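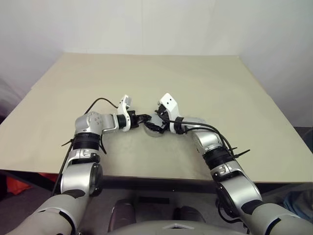

The case for a card slot you can reach

Tiltwood's new handset, the Darkon 2, has expandable storage again. The firm deserves some credit for that. It deserves less for putting the card underneath the battery cover, on the far side of the SIM, where it cannot be changed without switching the phone off.

The usual defence is that people fit one card and forget it. I would like to see the evidence. My own use is ordinary enough: one card for offline maps and music, a second for photographs, and a third that I lend to whoever needs files moved to a laptop with no working network. On the older Darkon the swap took a few seconds with the phone running. On the new one it takes a full restart, and then the media index is rebuilt from nothing. With 326 gigabytes on the card I timed the rebuild at 12 minutes, during which the gallery shows grey squares and the battery figure drops while you watch.

Ilham Hegazy, who wrote the long storage thread on the Stasitz forum, takes the opposite view. Her argument is that hot swapping is the largest single source of damaged file systems, and that a slot which forces a shutdown protects people from themselves. She is right about the damage. A card pulled halfway through a write can lose its file table, and exFAT keeps no journal to recover from. But the cure is a proper eject command and a short hold on writes when the tray starts to move. A switch in the tray could signal that in good time. Laptops have handled removable drives this way for years without needing to be turned off.

There is also the matter of price. The step from the base model to the larger internal version costs 447 in the Hidayat shop, in local money, and a card of the same size costs a small part of that. Internal storage is faster and I do not dispute it. For recording high bit rate video, or for running programs, the internal memory is the correct place. For an album or a map tile, the difference in read speed is too small to notice. Most of what fills a phone is of the second kind.

The water sealing argument I find weak. A tray with a rubber gasket is already present for the SIM, and the older model had the same stated rating with both cards in one tray. If the new layout seals better, Tiltwood could publish the test results. The specification page lists the same rating as before.

What bothers me more is adoptable storage, which the February update switched on by default for new cards. The phone formats the card, encrypts it and ties it to that one handset. If the mainboard fails, the card is unreadable anywhere else. That setting should be off until the owner asks for it, and the warning should say in plain words that the files will not open in another device. At present it says the card will be "optimised".

I have moved my photographs back to a portable format and left the phone's index alone since Wednesday. The gallery still lists two albums that are no longer on the card.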